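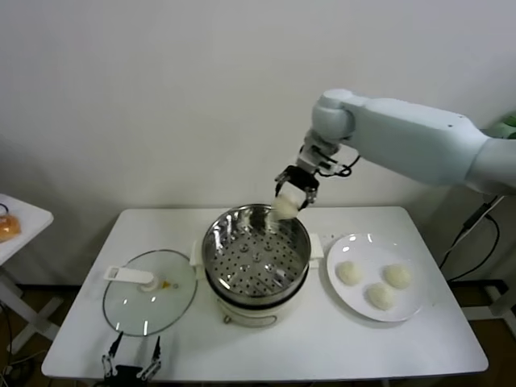
Condensate under a stainless steamer basket, how to stop it wetting the food?

I steam frozen buns from May through the winter on an induction plate set to 400 watts. The undersides come out gummy where they touch the metal. My basket is the usual shiny stainless type, with rows of small round holes in the bottom and a few larger raised dimples, and a bun set directly on it sticks between the holes. Water level is two inches below the tray. Would a liner fix this, or is the power too low?

Posted by Plerko, Tuesday, October 10, 2023

Prusura
Use cabbage leaves. Works for me.

Onen
There are two sources of water and they need separate treatment. The first is drip from the lid. Wrap the lid in a thin cotton towel and tie the corners on top, well away from the plate. The second is film condensing on the tray itself while the metal is still cold. Bring the water to a full boil with the empty basket in place, then load it. Perforated parchment keeps the dough off the steel, but a solid sheet blocks the holes and makes the gumminess worse. Cut it smaller than the base so steam can pass at the sides.

400 watts is marginal for a wide pot. If steam stops escaping at the rim after loading, raise the setting. When the time is up, turn off the plate and leave the lid on for up to 7 minutes before lifting it.

Tesfamariam
Agree with the towel. Check the water level too. If a rolling boil spits through the holes, no liner will help. Mine was overfilled for months and I kept blaming the flour.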